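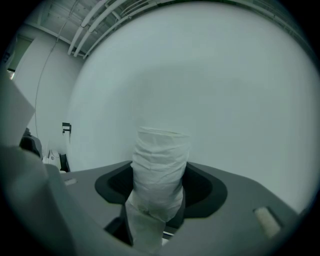
Hand-held gripper with a cylinder wrapped in thin, creased white material.

The bathroom bay at Zambridge is tiled in gray marble pattern and fitted with three toilets of different makes of body, from a sculpted bowl to a tall smart unit. On the Tuesday open day it was the busiest stop in the building.

Jodon builds the grippers. An operator carries one in each hand, and each has a marker plate with a black printed code and a small green light. "The plate gives us position, and the fingers give us the grasp," said Pádraig Nic Giolla, who runs hardware. "Soft items are still the hard part." 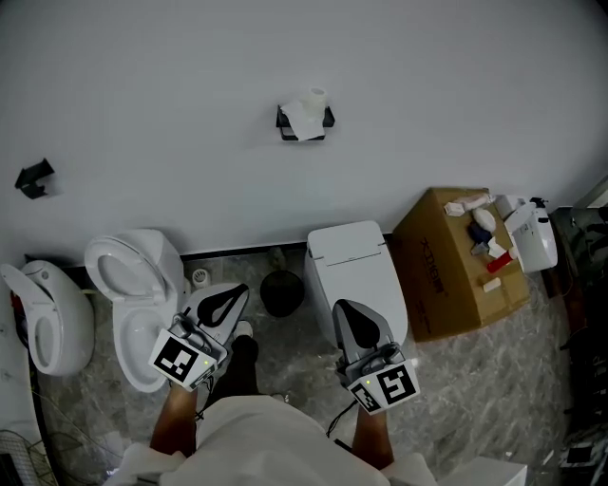
HAYES REVIEW | Vol. 40, No. 2 | Page 654

Small goods are kept on a cardboard box beside the smart toilet, a bar of soap among them. A paper roll hangs from a black wire holder on the wall. The task list for the bay runs to 200 entries - most of them short, and few of them easy to grip.

Cillian Ní Chonaill, who plans the sessions, wants more variation in fixtures before the list grows. Gundberg has asked for a kitchen bay on the same floor plan. Work on it starts in March.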